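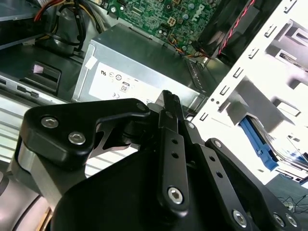

Section 4: Stripping the old tower down to its board

I wrote this part for anyone giving an old desktop a second life with the Graneo refurb kit. Have a cup of tea first, because the cables are a bit of a faff.

1. Shut the computer down, switch off at the wall and pull the mains lead out of the back. Then hold the power button in for a few seconds.

2. Lay the side panel somewhere it won't get kicked (mine has been trodden on twice!).

3. Unplug the power leads from the board, starting with the small four-pin one. Squeeze the clip and pull on the plug, never on the coloured wires.

CAUTION: Never open the power supply itself. If it's faulty, swap the whole unit.

4. Take the memory out by pushing the latches outwards, and pop the sticks into an anti-static bag.

5. Undo the cooler a little at a time, corner to corner, then twist it gently before lifting.
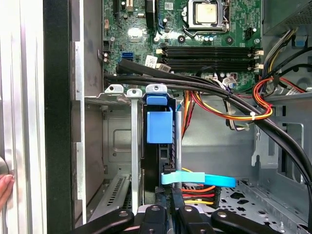
I like to leave the processor in its socket while I clean the lid, with the retention lever down. A lint-free cloth and a drop of isopropyl alcohol will shift old thermal paste, and it may take 2 goes if it's gone crusty.

6. Bunch the loose cables together and keep them clear of the board. I use the soft ties from Multanley, a pack of 50, and I'm forever losing them.

7. Put any drives and brackets you've removed on a clean tray, small parts together.
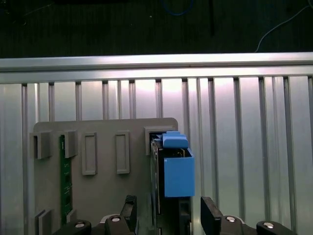
Izzati Nair wrote in to say she puts each screw back in its own hole straight after taking the part out, and hasn't lost one yet. Good tip, and I've pinched it.

8. Before anything goes back in, check the expansion slots and memory slots for fluff. A soft brush is plenty.

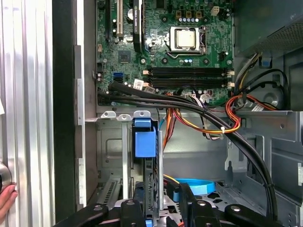

Go easy near the socket with that brush, and don't let the bristles catch under the lever. If the coin cell is an old one, change it now while you can reach it, and set the clock again when you next start up.

NOTE: Refitting the cooler is in Section 5. You'll need fresh paste for that.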